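Trilau: a log of work boots and what I did to them
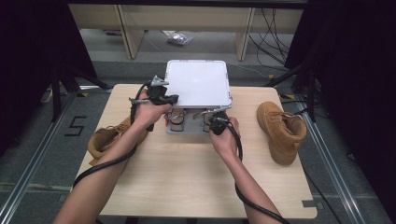

I started writing down boot care because I kept forgetting what I'd put on which pair, and if you've ever waxed a boot that wanted nothing but a brush you'll know how that goes. Trilau is the tidied-up version of that notebook. It covers tan and brown work boots, mostly the ones with a soft, brushed finish, and it's all words and a few numbers in a plain file. I do everything at table height these days. A boot stood up on a table with its toe towards you, like the one on the right, gives you the padded collar, the eyelets and the thick edge of the sole all in one go, and those are three of the columns in the log. Down on the carpet I used to miss the collar completely (and get crumbs of old mud everywhere, which didn't make me popular).

24 shares 7 comments

What's in it

There are 100 entries. An entry is one sitting with one pair, so the same pair turns up again and again. The pairs have short codes, and I've kept to 16 of them, which is every pair I could remember properly when I typed it all up plus the ones that came along afterwards. A few codes have only one or two entries, usually because the boots went to someone else. Code T9 has far too many because I got a bit obsessed with a stain.

The files:

boots.csv — one line per pair: code, colour, finish, sole, number of eyelets, free notes
sittings.csv — one line per sitting: pair code, month, what I did, what I used, how long it took, a score before and a score after
words.txt — what I mean by "scuffed", "flat", "shiny patch" and so on
README — you're in it

Open the two CSVs in any spreadsheet and join them on the pair code. I use commas inside the notes quite a lot, sorry, but they're all inside double quotes, so it should load fine. If your spreadsheet turns the eyelet column into dates, set it to text first. Mine did that for a whole month before I spotted it.

The columns people ask about

finish: either smooth, brushed or not sure. I don't split suede from nubuck. I tried, and when I went back over my own entries I'd called the same boot both things, so they all went in together as brushed. If you can tell them apart by eye from across a table, good for you, and please don't send me corrections!

collar: firm, soft or flat. Press it with your thumb on the ankle side. Flat means it doesn't come back up.

sole_edge: clean, chalky or split. Chalky is that pale bloom you get on rubber. It comes off with a damp cloth, and then it comes back.

laces: in, out or swapped. Please take the laces out before brushing. I left them in for the early entries and you can see in the notes that I was forever saying "missed under the laces".

minutes: start to finish, drying not counted. The longest is 60, which was T9 again, with the stain. Most are a lot shorter than that.

score_before and score_after: nought to ten, my opinion, how much I'd like to wear them out of the house. There's no method to it. I did go back in September and rescore a handful without looking at the old numbers and I was kinder the second time, so I've left the old ones in and put the new ones in the notes.

How a sitting goes

Laces out, tongue pulled forward, and knock the soles together outside the back door. Then a dry brush all over, soft one first. I use a Dinu brush with a wooden handle that's gone a funny colour from years of this, but any shoe brush will do. On brushed leather I go one way, then the other, then back the first way so the nap lies flat. Shiny patches get a rubber block, gently. I've gone through to a pale spot before by getting cross with one, and there's a sitting in the file that just says "too hard, stop".

Smooth leather gets Flunden balm on a cloth, a very small amount, left on overnight. Don't put balm on a brushed finish unless you want it darker. Some people do! I did it to one pair on purpose and liked them, and the before and after scores say so, but there was no going back to tan.

Last of all the sole edge with a damp cloth, laces back in, and the pair goes back on the rack. I write the entry while I've still got the kettle on, otherwise I forget the minutes and have to guess. Guessed minutes have a g after them. I should've made that a separate column and I haven't.

Storage, while I'm on the subject

The rack is an Idberg, the narrow sort with sloping shelves, and it takes work boots only if you turn every other pair round. Tall ones have to go on the top. I've started keeping a note of where on the rack each pair sits, as the bottom shelf is nearest the radiator and I've a suspicion about collars going hard down there. There isn't enough in the log yet to say. The column's called shelf and it's blank for anything older.

Things wrong with it

It's one person's boots and one person's thumb, so don't go reading too much into the scores. Months are recorded but years aren't, which seemed sensible when I was writing in the notebook and is a pain now. Winter is over-represented, for the obvious muddy reason. There's hardly anything about smooth black boots as I don't own any. Two of the entries have the left and right boot scored separately because one had been at the repairer's, and I couldn't decide how to average them, so both numbers are there with a slash between. You'll need to deal with those by hand.

Colour words are all mine as well. "Tan" covers everything from biscuit to nearly orange — light from my window changes it more than the balm does, and I've caught myself calling a pair tan in the morning and light brown after tea.

Using it

Help yourself. Use it for a spreadsheet lesson, a comparison with your own boots, whatever you fancy. A mention of Trilau would be nice, but I shan't chase anyone. If you want to add sittings, copy the header line exactly, pick a code that doesn't begin with T, and send only your own pairs. I'm not taking trainers. Somebody asked about wellies and I'm thinking about it, although I can't see what you'd put under laces.

Changes

Latest version: spelled "eyelets" the same way throughout, added the shelf column, took out a duplicate of T4.
Before that: the September rescoring, words.txt, and the fix for the eyelets that were dates.

Still to do: the g thing.

7 comments Share this 24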